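Buying a two-armed robot for shelving returns: what should we budget?

Posted in Equipment and Premises

We run a small lending library in Pillholm and have been offered a grant of £3000 towards "automation". A supplier, Sivon, wants us to lease a two-armed table-top robot that puts returned books back on a shelf. We get 104 returns in a normal week. Has anyone paid for one of these out of a small budget, and what did the quote leave out? I have to answer them before the end of November.
Estíbaliz Alcaraz

Sitthichai
I'd want to know what the lease covers before anything else. When we looked at one for our reading room, the quote was for the arms and nothing more. The stand, the grippers, spare fingers, insurance and setting up were all extra, and the training was charged by the half day.

Then ask what it does with your stock, as opposed to theirs. A stiff hardback going into a slot is the easy part of the job.

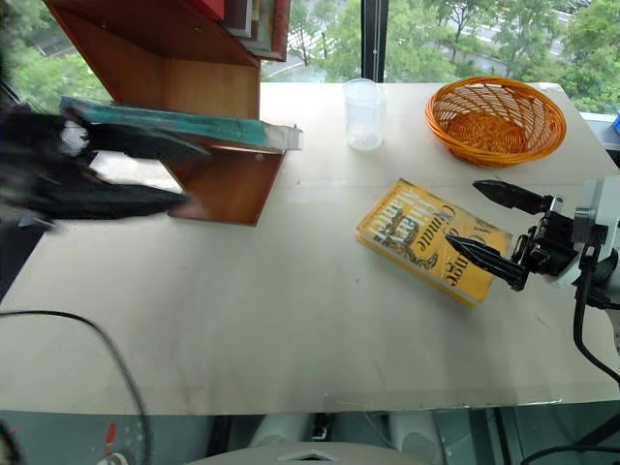

Paperbacks lying flat are where I'd spend the trial. The gripper has to get hold of a thin, floppy thing without creasing the cover, and ours were creased plenty by readers already. Bring your worst ones, the swollen ones and the ones with loose jackets. If they say only their own books can be used on the day, I'd go home.

Also measure the table. It needs more room than the brochure drawing lets on, and you can't have a trolley parked in the way of the cables.

With 104 books a week I can't make the sums work. One person clears that in 2 hours with a cup of tea.

Rarnness
Depends on the grant. If it's "use it or lose it" then take the money, why not.

pillholm_reader
Because the grant stops and the lease doesn't. Read the length of the term. Ours was going to be 16 months with the service contract on top, and the grant would have been gone well before that. Ask Sivon in writing who pays when a finger breaks, and whether you can hand it back early. We asked twice, got a leaflet, and bought a second book trolley.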